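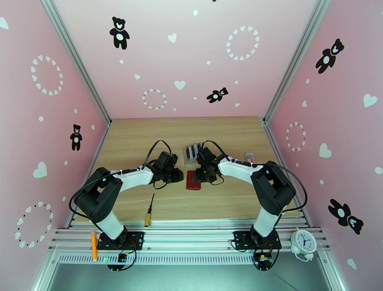
I've been promised a robot that does the dishes since I was in primary school, so when Stirna opened its doors for an afternoon in May 2023 I went along with a tea towel in my bag (a joke, mostly). The company makes a two-armed bench setup it calls Vida, and the plan is to get it doing small shop-floor jobs first and kitchen jobs some time after that. I'd pictured something grey and serious. The pair I kept going back to works inside three pink walls with teddy bears and little white hearts all over them, with a yellow-handled screwdriver on the table and an alarm clock in the corner, and I liked it straight away!

So can they do chores yet? Well, a few, slowly. Stirna's own numbers for the day were 53 good runs out of 90 on its tidy-up test, which means picking something small off a table and putting it where it belongs. One of the engineers told me the number was a lot worse in October and that she was pretty pleased with it. I'd be less pleased if my teenager put away 53 things out of 90, but then my teenager would need to start first.

The trouble is flat stuff. Anything with a handle or a decent bit of height, the grippers have a fair chance with. Phones, cards, lids, a teaspoon lying on its back, those are where it all goes a bit sideways, and a house is full of them. I watched one arm come down over a coaster, close on nothing, go up, and come down again in the same spot. You and I would slide it to the edge of the table and pinch it. The engineers are trying to get the arms to do that together, one to nudge and one to grab, and I saw it come off a couple of times.

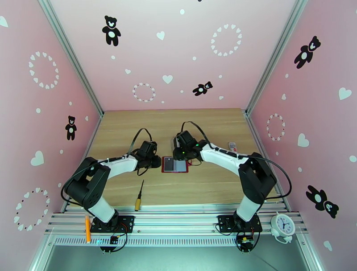
Then there's the speed. A parcel shop called Gotham has had a pair on trial at its returns counter, sorting small bits and pieces into bins, and the manager told me they get through 800 items on a good day. Her staff do that before lunch. She's keeping them on anyway, as they'll plug away in the evening when the counter's shut and she reckons the bins are mostly right in the morning. Mostly! Somebody still goes through them with a coffee.

I asked about laundry, because everybody asks about laundry, and got a laugh and a change of subject. Ridia, the other firm showing that day, did have a folding demo, face washers only, and it was lovely to watch as long as the washer was laid out square to begin with. Scrunch it up like it's come out of a real dryer and the machine just sort of pats it.

No price on any of it yet, and no date for a home version. Stirna says it wants to get the tidy-up test to a point where a person can leave the room before it talks about kitchens, and I think that's fair enough. The next open afternoon is planned for October and I've put my name down. I'm bringing the teaspoons.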